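Mellia

A set of record shop listings with cleaned-up fields

Version 2
Language: English
Format: CSV, one listing per row, UTF-8
Licence: free for any use with credit to Mellia; see LICENCE.txt

What it is

Mellia is a set of 3,000 product listings for vinyl, CDs and cassettes, taken from the online stock pages of the Cadiner record shops. Each row has the listing as the shop wrote it, plus a set of fields worked out from that text: artist, title, format, number of discs, pressing notes, condition and stock status.

The set was made for people who match stock lists against each other, and for anyone trying out a parser on messy retail text. It has no audio, no sleeve scans and no sales figures.

Files

listings.csv — all 3,000 rows
checked.csv — the 700 rows that were read and corrected by hand
formats.csv — the 67 format strings found in the listings, each with its plain equivalent
columns.txt — column names and types
LICENCE.txt
README (this file)

The rows in checked.csv are also in listings.csv, with the same listing_id. If you want to test against the checked rows, take them out of the larger file first.

Where the listings come from

Cadiner keeps its stock in Okix, a till and web shop system. The listings were exported from Okix in November, in one go, so the stock status of every row belongs to the same moment. Listings for turntables, slipmats, books, T-shirts and gift cards were removed before anything else was done. Box sets that include a book were kept.

A good share of the new stock comes through the distributor Kiani, whose blurbs are pasted into the listings whole. These tend to be long and often arrive cut short with an ellipsis. Second-hand stock is written up by shop staff and is much shorter, sometimes just a title and a grade.

Columns

listing_id: a number given by us. It has no link to the shop's own stock code.

raw_title: the title line exactly as exported, including square brackets, stray capitals and double spaces.

raw_text: the body of the listing. Line breaks are kept as \n.

artist: the artist as it would be filed. "The" is moved to the end (Beatles, The). Compilations have the value Various, and soundtracks have the composer where the listing gives one, otherwise Various.

title: the album or single title with the format, colour and edition notes taken out.

format: LP, 12in, 10in, 7in, CD, CDS, MC or BOX.

discs: a whole number. Empty if the listing doesn't say and the format string doesn't settle it. A plain "LP" with nothing else is left empty, as plenty of double albums are listed that way.

pressing: free text. Colour, weight, reissue year, country, anything said about remastering.

condition: the shop's grade for second-hand items, sleeve and disc separated by a slash, in that order. Some listings give the disc first. We turned those round where the text made it clear and left the others as they were, with the flag grade_order set to 1.

stock: in, out, preorder or unknown.

flags: a list separated by semicolons. The values are explained in columns.txt.

How the fields were filled

The first pass was done with a set of plain text rules. They look for the format in brackets at the end of the title line, then in the body, then in the shop category. Artist and title were split on the dash where there was one, and on the Artist line in the body where there wasn't.

The checked rows were drawn at random from the whole set, then read one at a time against the raw text. Where the rules had gone wrong the field was corrected and the flag fixed was added. Two mistakes came up more than any others: self-titled albums with the title left empty, and split singles where the second band ended up in the title.

The rules were then adjusted and run again over the unchecked rows. The checked rows were not touched by this second run.
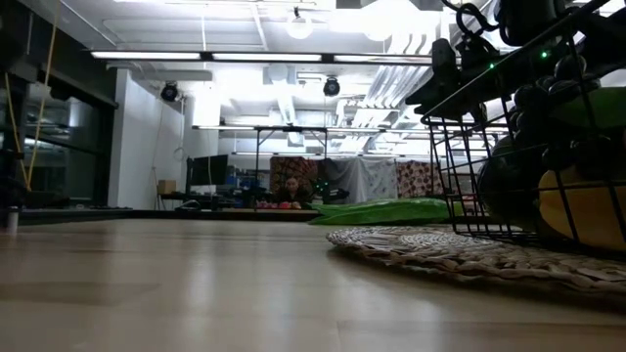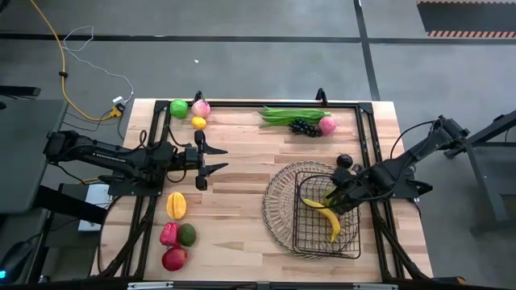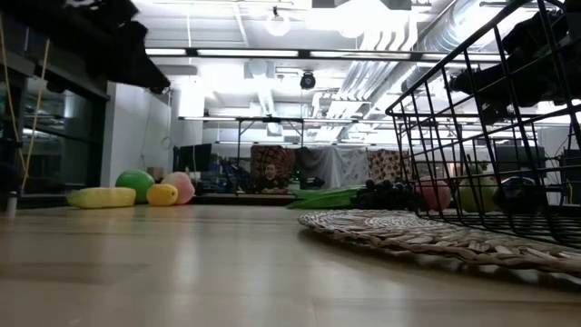 From top: produce in a wire basket on a woven placemat; the table with its two arms; soft toys on the wooden floor.

Known problems

Classical listings are poor. The shop puts the composer, the conductor, the orchestra or the soloist in the artist line depending on who wrote the entry, and the rules can't tell which is which. The artist column for classical rows should be treated as a first guess. They carry the flag classical if you would rather drop them.

Some records appear more than once, usually as a new copy and a second-hand one, or as black and coloured pressings of the same issue. These are separate listings and have been left as separate rows. There is no column grouping them by release. We tried to make one from the titles and it joined too many things that didn't belong together — live albums with the studio album, mostly.

Prices are not included. The Okix export mixed prices with and without the sale reduction and there was no dependable way to separate them afterwards.

"Limited" in the raw text means very little. We kept the word in the pressing column where it was used, but it should not be read as a statement about how many copies were made.

Accented letters went missing in part of the export. Where an artist's name was obviously damaged we repaired it in the artist column. The raw columns still have the damage.

Changes since version 1

Cassettes added.
The discs column now holds only numbers. In version 1 it had entries such as "double" and "2x".
The grade_order flag is new.
Empty values are empty. Version 1 used n/a in some columns and a hyphen in others.
The listing_id values have been reissued, so rows from version 1 can't be joined to this version by id. Match on raw_title and raw_text together.

Using the files

The CSV files use commas, with double quotes around any field that needs them. A few of the raw_text fields are long, and some spreadsheet programs will cut them when saving. If you only need to look something up, open the file and close it without saving.

Read listing_id as text if you plan to sort on it, as the ids have leading zeros.

Corrections

Corrections are welcome for any row, checked or not. Open an issue on the project page with the listing_id, the column, and what it ought to say. For artist names, please go by the raw text of the listing and leave outside discographies aside. Changes that are accepted go into the next version, and the files for this one stay as they are.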